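Learning by Hand

For teaching a robot to handle small household things, the most useful tool at Giton is a person who knows how to do the job and is willing to do it again.

The company has two robot arms bolted to a bench, a pair of handheld controllers for driving them, and a growing collection of recordings in which no robot takes part at all. In those, somebody sits at a table wearing a camera at head height and does an ordinary task with their own hands. The arms are expensive and slow. The people are neither, and the company now leans on them for most of what its software learns first.

Hamdia Ayele runs the teaching side. She came to it from physical therapy, where she spent years watching how people pick things up after an injury, and she still talks about grips the way a therapist does. Her current project has the working name Clekivo. Its goal is modest on paper: get a two-armed machine to take a pair of glasses out of a case, clean both lenses, and put them back without bending anything.

"People hear that and ask what the hard part is," Ayele says. "Then I ask them to do it slowly and tell me what each hand is doing. They can't. They've never had to know."

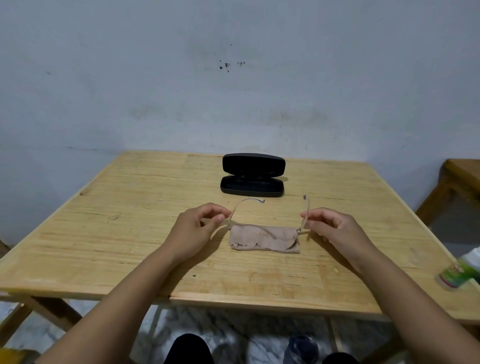

Glasses were picked over easier objects for a few reasons, and weight was one of them. A pair weighs so little that an arm gets almost no feedback from lifting it, and the temples swing on their hinges whenever the grip shifts. Ayele also asked for clear frames early on. Held lenses down over a folded beige cloth, with one hand pinching the left end and the other near the right hinge, a transparent pair almost disappears against a pale tabletop, and the software has to learn where the rim is from thin gray edges and a few highlights. Dark frames would have given quicker results. The team wanted to know how bad the problem was before building anything on top of it.

The recordings come first because they are cheap and because they carry the order of things. A person reaches for the case, opens it, moves it out of the way, and deals with the cloth, all without planning any of it out loud. When enough of these sessions have been collected, the software can usually tell which stage a task has reached and what is likely to come next. What it cannot get from them is force. Nothing in a head camera's view says how hard a thumb is pressing.

That is where the arms come in. Giton uses two methods. In the first, the motors are set loose and an operator takes hold of the wrists of the machine and moves them through the job, while the joints record every angle. This is hand guiding, and it is good for teaching a posture or a path. It is poor for anything delicate, as the operator is pushing on a forearm and not on the glasses. In the second, the operator stands a few feet away and drives both grippers with the controllers, watching through the robot's own cameras. This is slower to learn, but everything the operator sees and does is something the robot could also see and do.

Jobs get split between the two. Opening the case was taught by hand guiding. Wiping was taught by remote control, after a month in which every attempt to guide it by hand came out stiff and uneven. The Clekivo set now holds 295 sessions recorded by people using only their own hands, and 141 driven on the robot.

Ayele would like the second number to be larger. A new operator needs 17 hours on the controllers before the team keeps anything they record, and most of those hours are dull.
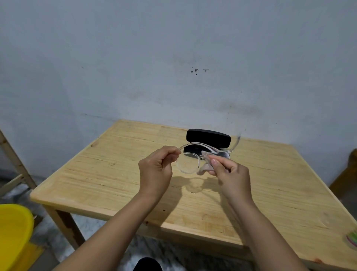
The reason is that the two hands have different jobs, and beginners forget one of them. They watch the hand that moves. The other hand is doing at least as much, holding the rim steady against the push of the cloth, giving a little when the push gets stronger, and turning the lens so the cloth can reach the edge. On the controllers, a new operator will park the left gripper and concentrate on the right. The glasses then twist, the operator stops, and the recording is thrown out.

Lameck, a small firm that makes soft gripper pads, supplied the fingertips Giton uses now. The first set was too grippy and picked up the cloth along with everything else. The second was better, although it left a faint print on the lens, and cleaning glasses with fingers that leave prints caused some discussion in the lab. The current pads are narrower and ribbed on one side.

There is an argument inside the field about how much any of this should be done by remote control. One side holds that the robot should learn mainly from recordings of people, since people already do everything and cost less than hardware. The other side says that human hands have too many joints and too much feeling in them for the lessons to carry over. Ayele doesn't care much for the argument. She uses the recordings to teach the order of a job and the controllers to teach contact, and she moves the line between them depending on what fails.

What failed in May was the background. The software had been trained on recordings made at a clear bench in the lab, with the same lamp and the same gray mat. When the team tried it on footage from other rooms, it lost track of the case, mistook shadows for cloth, and in one test followed the edge of the table as though it were a temple arm. The weeks that followed went into collecting sessions in places where people live and keep their things.
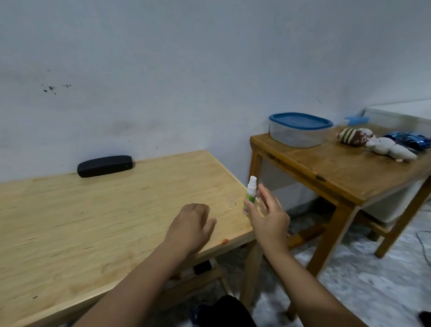

Variety turned out to matter more than tidiness. The instructions that go out to people making recordings used to run to several pages, with a diagram of where each item should sit. The present version is one page, and it asks them to leave the rest of the room alone. So a session might have a small spray bottle standing near the corner of the work table and the black case back against the wall, while a second table next to it holds plush toys, a blue toy car and a food container with a blue lid. The software has to sort out which of those things belong to the job. Ayele wants the pauses kept as well, the moments when the hands are empty and reaching for something or resting over the table, and she has stopped letting anyone trim them.

A robot that has only seen busy hands does not know how to wait, she explains. The early version of the system would close its grippers on nothing, over and over, when there was no object in reach. Adding the idle stretches back in cured most of that within two rounds of training.

The results so far are mixed, and Ayele gives them without being pressed. The arms open the case dependably. They lift the glasses out on most tries, if the temples are folded. Wiping works on the first lens and often goes wrong on the second, during the change of grip, when the left gripper has to let go and take hold again. Putting the glasses back is still done under remote control.

The change of grip is what she is working on next. Björklund, a maker of force sensors, has lent the lab a wrist unit that passes some of the pressure back to the operator's controller, so that a person driving the arm can feel the cloth drag. Fitting it has meant rewiring the left arm, and for the time being that half of the bench is in pieces. The operators are spending the gap on recordings at home.

Ayele has made a good many herself. She wears glasses, and says she now cleans them in the same order every time, left lens first, with the case open in front of her.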